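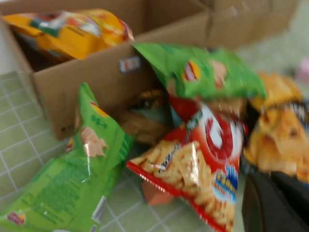 Shipping charges by volume should be printed on the shelf label

Most parcel carriers bill on dimensional weight. The length, width and height of the carton are multiplied, the product is divided by a fixed number, and the shipper pays for that figure or the scale weight, whichever is larger. For dense goods the rule has no effect. For light goods it decides the price.

Retailers know this and customers mostly do not. Setanis, a mail-order grocer I have used since January, packs to 4 standard carton sizes. An order weighing 19 ounces was billed to me at the rate for the third size. The invoice showed one line, "delivery," with no dimensions and no divisor. Dunne prints both, in small type, and a customer with a ruler can check the charge.

I would go further. The billed volume of each item should appear next to its price before the order is placed. The objection from the trade is that cartons are chosen after picking, so the final figure is unknown. That is true of the carton and false of the item. Item volume is already in the warehouse file, or the packing software could not run. Publishing it would cost one more column.

Buyers could then combine orders sensibly, and sellers would have a reason to look again at how much air they ship.

Fabrice Riviere
1 August 2009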